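Flat-field correction on the old stereo scope

I finally sat down and fixed the shading problem on the Flundier. For anyone who missed the earlier posts, it's a secondhand stereo microscope with a trinocular port, and every picture I've taken through it has been bright in the middle and dull toward the corners. On a moss leaf you can live with that. On a stitched mosaic you get a checkerboard.

The corner falloff at 2x measured 17 percent in the green channel. Red was slightly better and blue was worse, so a plain grayscale correction leaves a yellow cast at the corners. You need to do each channel on its own.

My procedure is as follows. Set the zoom, focus on the specimen, then take the specimen away and put a piece of clean white matte acrylic on the stage. Defocus a little so dust and surface texture blur out. Turn off auto exposure and auto white balance. Set the exposure so the brightest part of the picture sits near 70 percent of full scale. Take several shots, moving the acrylic between them, and average the stack. Take the same number with the light path blocked at the same exposure time. That gives you the dark stack.

After that it is arithmetic. Subtract the averaged dark from both the flat and the specimen picture, divide specimen by flat, and multiply by the mean of the flat. Do it in floating point and convert back to integers at the end. My first script did the division in 16-bit integers and I lost an evening to banding in the shadows.

Two things went wrong. First, I had been using the ring light with all 4 segments on for the flats and only the left pair for the specimens. A flat is only valid for the lighting it was taken under. Second, the zoom knob has no click stops, so "2x" drifts a bit each time I come back to it. I put a strip of tape on the knob and scribed a line. 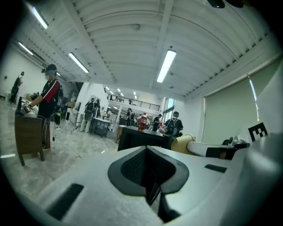 Adaeze Jibrin wrote to ask if one flat per zoom setting is enough or if it needs redoing every session. I tested this by dividing a flat from this week by one I took in September. The ratio was even across most of the field, with one soft gradient toward the upper left, and that went away when I reseated the camera in the port. So the optics are stable and my adapter is not. It's a Telon sleeve with a single set screw, and the camera can tilt in it. A sleeve with three screws would hold better. Dromari used to list one, but the page is gone.

For now I take a fresh flat every time the camera comes off, and otherwise reuse the old ones. File names carry the zoom, the light segments and the exposure time - I tried keeping that in a notebook and it did not last.

Next job is the blue channel, where the noise at the corners is now visible after correction. Longer exposure is the easy answer, but the stand picks up vibration from the floor, so I'll try averaging more shots first.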